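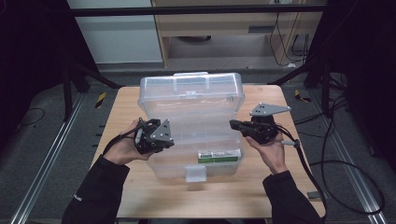

I have reached the age where I hold opinions about storage boxes, and my opinion of the Pleda large lidded box is that it's pretty good and slightly smug. I bought it to deal with the stuff that lives on our table: tea, batteries, takeout menus, a tape measure nobody will admit to owning. The plastic is clear but frosted, so you get the general idea of the contents without being forced to look at them. With one small green and white package in the corner you can tell it's green and white, and you can tell it's in there by itself, looking like the last guest at a party.

The lid is hinged, which was the whole selling point for me. Our previous box, a Gutorura, had a lift-off lid that spent most of its life behind the couch. This one stays attached. There's a raised handle section along the back of the lid, and I'd call it fine for scooting the box across a table. I wouldn't carry a full load of batteries by it, though I did, for 2 weeks, and we're both okay.

Now the latch. It's a small translucent tab at the bottom of the front, and it's the only part I'd send back to the drawing board. Translucent on frosted on clear is a lovely look if you never plan to open the thing. My brother-in-law Yusri spent a full minute prying at the wrong side before I took pity on him. Once you know where it is, it opens easily enough and shuts with a decent click.

Cleaning is mostly painless – a damp cloth does it – except for the molded ridges, where crumbs go to retire. Use an old toothbrush. The rounded corners are kinder to shins and wipe out nicely, but they cost you a bit of space if everything you own is square.

I paid 52 dollars for three of them at the Fikthorpe store, and that still strikes me as a lot for air with walls. Would I buy them again? Two of them, yes. The third is currently storing the receipt.

Four stars, one off for the latch.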